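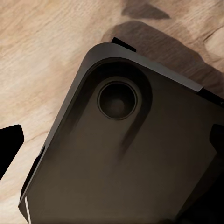 Let the robotics club stay on the screen a while longer

I help out with the after-school robotics club at Nernley, and every May, when we plan the next year, I get the same question from parents: when do the kids get a real robot? I understand it, I really do. You picture your kid with a screwdriver and a pile of wheels, and then you come to open night and it's a bunch of teenagers staring at a simulated kitchen.

But I've come around to the simulated kitchen in a big way, and I'd like to stick up for it.

Our team is called Rewi (they picked it, don't ask me) and this year they entered the Winusside challenge, which is all household chores done by a simulated arm. Pick up a phone. Get at a microwave. Stuff you and I do half asleep! They spent three weeks on the phone alone. It's flat, it's got rounded corners, and you have to get a finger on each side of it at the same time, and the arguments over the angle of the wrist got so loud that the chess club complained. 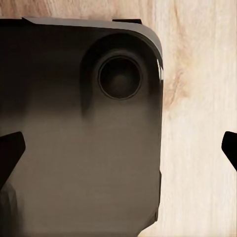 One finger over the phone, the other still out over the wood.

A kit robot would have given us one arm and nine kids waiting for a turn. On the screen, everybody gets an arm. Everybody gets to be wrong on the same afternoon, too, and I think that's most of what a club is for. When a grip fails, they hit reset and go again, and the shy ones try things they'd never risk on a machine that cost somebody more than 3,000 dollars.

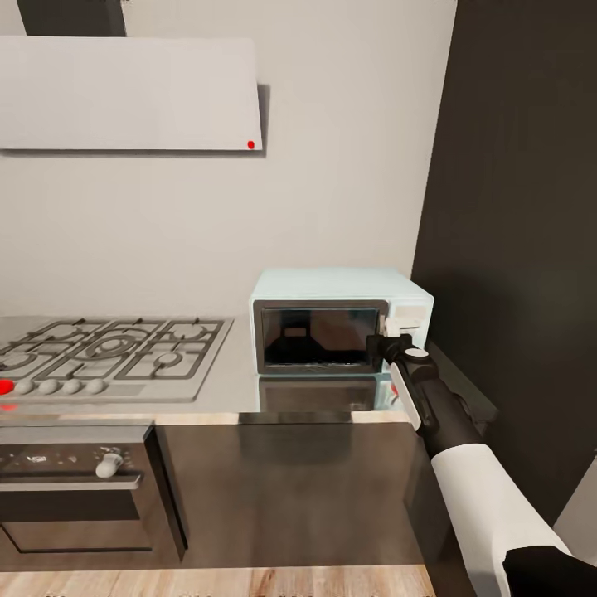
Working at the right side of the microwave door.

Now, the other side has a point. A simulator won't teach you that a cable comes loose or that a battery is dead, and kids should learn to hate a stripped screw like the rest of us did. I'd love to have a workbench again someday. I just don't want it to come out of the hours they spend thinking about where a hand should go before it moves, and I've seen kits eat up a whole semester of those.

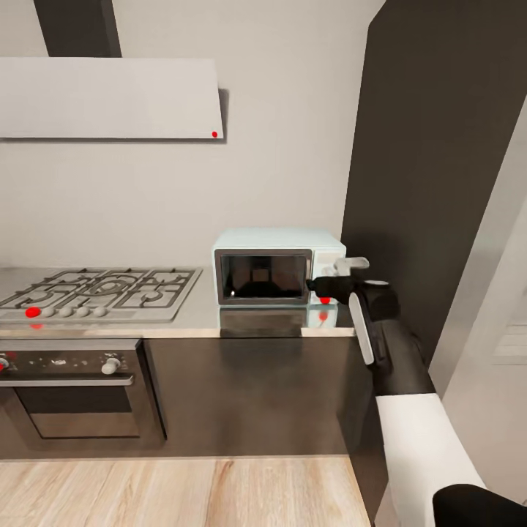
What I'd ask the school for

Computers that can keep up, mostly. Seven of ours run the Lukier software fine and the rest wheeze along, and that's a much smaller bill than an arm. I'd also like a second day each week. And come to open night! Sit down next to one of the kids and let them talk you through the microwave. Bring a snack, it'll take a while.

We use cookies to remember your preferences and see which pages get read. Accept all | Manage settings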